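Florkstead Community College
Engineering and Technology Division
Outdoor Navigation Project, Student Project Group
Minutes of the Regular Meeting

Date: February 23, 2019
Location: Petrauskas Hall, second floor meeting room
Presiding: Rozália Machala, Faculty Advisor
Present: Leads for the navigation, drive and power, and documentation teams; student members of all three teams; the shop supervisor
Absent with notice: Student representative to the Division Council

1. Call to Order

The Faculty Advisor called the meeting to order at 10:05 a.m. and confirmed that a quorum was present.

2. Approval of Minutes

The minutes of the previous meeting were approved with one correction. Under item 4, "front bumper" was changed to "front bracket."

3. Advisor's Report

Ms. Machala reported that the group's entry in the Flernham Collegiate Outdoor Robot Trial has been accepted. The trial will be held in August. Each team must send a technical report of no more than 33 pages, together with a safety plan signed by the advisor and the shop supervisor. Credit for students enrolled in the project course will be based on the report and the logbooks. Placement at the trial will have no bearing on grades.

A member asked whether students who graduate in the spring may travel with the team. Ms. Machala will put the question to the Dean's office.

4. Navigation Team Report

The navigation lead presented the outdoor runs made with Konia, the group's wheeled robot. Runs were made on the long open pavement and on the tree-shaded plaza. A person walked with the robot at all times and carried the stop switch.

On the open pavement, the lane-keeping program held its line on most runs. The program sometimes took a slab joint for the edge of the pavement, chiefly where joints cross the direction of travel at a shallow angle. The lead recommended that the edge finder give more weight to curbs and less to thin lines. The dark band beside the retaining wall was also marked as an obstacle on several runs, and the robot slowed for it.

On the plaza, tree shadows remain the main source of false stops. The lead stated that of 90 stops in the logs, 80 were tied to shadow. The other stops are still being sorted. Members discussed whether to train on more shaded footage or to rely on the range sensor when the two disagree. The drive and power lead favored the range sensor. The matter was left with the navigation team, which will bring a written comparison to the next meeting.

The stone ball bollards were picked up by the range sensor on every plaza run. No change is planned.

Motion: That the edge finder be revised as recommended and that the present version be kept on the robot as a fallback until the revision has been tested. Seconded. Carried without opposition.

5. Drive and Power Team Report

The left wheel hub has been replaced. Battery life on level pavement is roughly 2 hours, which meets the rules of the trial. The team asked for a second charger. The shop supervisor will lend one from the electronics lab through the end of the term, and it is to be signed out under the group's name.

6. Documentation Team Report

The documentation lead reminded members that logbook entries must be made on the day of the run and must give the route, the software version and the name of the person holding the stop switch. Several entries are missing the software version. Those members have been contacted.

A draft outline of the technical report was handed out. Comments are due to the documentation lead before the next meeting. The section on testing sites will be written first, and the navigation team will supply the route maps.

7. New Business

A member proposed that the group hold an open demonstration for first-year students. There was general support. The drive and power lead asked that it not be scheduled in the same week as the brake tests. Referred to the Faculty Advisor for a date and a room.

8. Adjournment

The meeting was adjourned at 11:20 a.m.

Attachment to item 4: Konia, outdoor runs 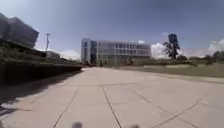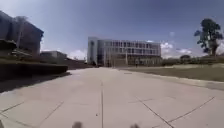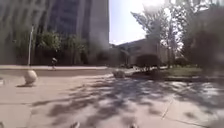

Minutes, Vol. 2, No. 4, Page 3

Shadow falls across part of the pavement in all three views. The first two are from the open pavement and the third is from the plaza. Members who need the run logs for their report sections should ask the navigation lead.

Respectfully submitted,
Recording Secretary, Outdoor Navigation Project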